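White Desks and Tired Eyes: Table Color and Glare in the Putwood Study Rooms

Project report, Design and Environment course
Standuvden College

1. Background

The Putwood building was refurnished last January. The old brown study tables were taken out and new ones with white tops were put in their place. The ceiling lights were left alone. By the end of the spring term several students in our group had started to avoid the new tables in the evening, and we wanted to find out if other people felt the same way and if the light in the rooms could explain it.

Our first idea was that the rooms had become too bright. We did not know at that point how large a part the surfaces play in what the eye receives. The same lamps over a dark table and over a white table give the same reading if the meter is laid flat on the table facing up, but someone sitting there gets much more light back from the white one. Most of this report deals with that difference.

2. What we wanted to know

Do students find the white tables uncomfortable to read at, and at what time of day?
Does the light coming back off the table differ between the white tops and the few brown ones still left in the basement?
Can a cheap desk cover fix the problem without changing the lamps?

3. Method

We worked in two rooms, the large reading room on the upper floor and the basement room. The basement still has a row of the old tables along the back wall, which let us compare the two tops under the same type of lamp.

Light was measured with a Wendt handheld meter borrowed from the physics department. At each seat we took one reading with the meter lying flat and facing the ceiling, and one with the meter held face down over the table at reading height. We divided the second number by the first and called the result the return. It is a rough measure and it depends on how the meter is held, so the same person held it every time. We also stood back from the table so that our own shadows would fall on it as little as possible. White shirts turned out to matter too, and after the first evening the person with the meter wore a dark sweater.

The survey was a one-page form left at the front desk and handed out at the door. It asked which table the person had used, what they had been doing (reading on paper, reading on a screen, writing), and how their eyes felt when they left. We got 184 forms back that could be used. Forms with no table marked were left out.

For the last question we tested desk covers. Grornby makes a felt mat in several colors and we bought three: gray, green and dark blue. Each was put on a white table in the reading room for one week and people who sat there got the same form.

4. Results

4.1 Light levels

The lamps are stronger than we expected. The brightest seat in the reading room, directly under a double fixture, gave 1000 lux with the meter facing up. The seats along the inner wall were much lower and also got the fewest complaints.

The return was clearly higher over the white tops than over the brown ones in every pair of seats we compared. It changed very little with the distance from the lamp, which makes sense, as it belongs to the surface. Over the felt mats the return dropped a lot, with dark blue the lowest and gray the highest of the mats.

4.2 Color

We had not planned to look at color, but it came up in so many of the written comments that we added it. People described the tables as cold, blue or gray, even though the tops are sold as plain white. A white surface takes on the tint of whatever light falls on it, and when the walls are pale as well there is little nearby for the eye to compare it with. A strong color such as yellow stands out sharply against a background like this, and the white around it then tends to look bluer still.

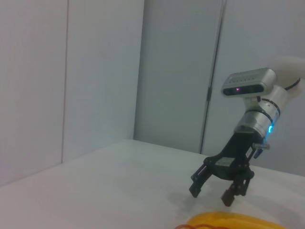
Lenka Šťastný wrote on the back of her form that the color bothered her more than the brightness, and that after an hour at a white table the pages of her book looked dirty. She asked if we could test warmer lamps before anyone spent money on mats. We could not, as the fixtures are locked and the building office did not want them opened during the term, but we think it is a fair point and it is listed under further work.

4.3 Survey

Tired or sore eyes were reported more often from the white tables than from the brown ones, and the gap was widest for people reading on paper in the evening. For people working on a laptop the gap was small. Our guess is that they look at the table less – the screen stands upright and the eyes stay on it.

The green mat got the best comments. The dark blue mat had the lowest return but several people disliked it, mostly for reasons that had nothing to do with light: it showed eraser crumbs, and it was warm under the arms. One person moved the gray mat to another table halfway through its week, so the forms for that mat are weaker than the others.

5. Problems with the data

The brown tables are all in the basement and the basement is quieter. Some people who reported less eye strain there may simply have had a better evening. We could not separate the two, although we did ask the building office about moving one brown table upstairs.

The people who fill in a form about tables are probably the ones who already have an opinion on tables. We left the topic off the poster for this reason, but it was printed at the top of the form.

The mats were tested one after the other while the days were getting shorter, so the last one had less daylight from the windows than the first.

6. Suggestions

Keep the white tops and put green or gray mats on the seats under the double fixtures. These are few, and they produced most of the complaints. Leave the inner wall as it is.

The remaining brown tables should stay in use. There is a plan to replace them in the summer and we would like that to wait until the lamps have been looked at.

7. Further work

Warmer lamps over one row of white tables, compared with the present lamps over the next row. The same form can be used again, with the title removed.

A second person should repeat the meter readings to see how much the return depends on who is holding it. The seat plan and all the readings are in the blue folder at the department office.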